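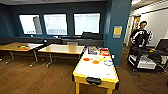
3. Visible fasteners and the decision to repair

3.1 Sample

Questionnaires were sent to 400 households in the Skanby district, and 352 came back in a usable state. Each asked about the last small household item that had stopped working: what it was, whether anyone had tried to open it, and what became of it. A further sheet asked which tools were kept in the home. From the replies we drew 100 households for a longer interview, carried out in June by the second author.

We left out items still under guarantee. Owners of these mostly said they would take the item back to the shop, and their answers tell us little about how people judge a casing. Rented goods were left out on the same grounds.

3.2 Finding the way in

People spoke at length about the outside of an item before they said anything about the fault. In the interviews, the first thing mentioned was often whether a screw could be seen. A casing with no screw in view was described as 'sealed' or 'not meant for me', even where the fixings were only hidden under rubber feet or a label. Van Dijk, in his earlier work on the Pendura kettle, called this the search stage, and we keep his term.

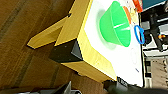 The search stage was usually short. Most of those interviewed turned the item over, looked at the base and made up their minds there and then. A few went on to feel along the seams for clips – a step nearly always learnt from a parent or a workmate. Owners of the older Flina hand mixer, whose two halves are held by plain screws, were much more ready to open it than owners of the later clipped model. They gave the same reason again and again: they could see how it would go back together.

A screw set below the surface was treated differently from one level with it. Some took a recess as a sign that the maker did not want the screw turned. Others took it as ordinary tidiness and thought no more of it (Figure 1). 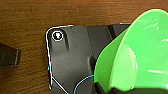
Figure 1. Round screw head in a circular recess near the corner of a dark grey plastic part.

3.3 Tools in the home

Seeing a screw does not help if nothing in the drawer fits it. Households with a single screwdriver tended to stop at the first screw that did not match. Guzmán driver sets, sold locally with six tips, were mentioned often, and their owners were more likely to have got as far as removing a cover. We cannot say from these answers whether the set led to the repair or was bought for it. Ye-seo Ra raised the same difficulty with her bicycle owners, and it applies equally to kettles and mixers.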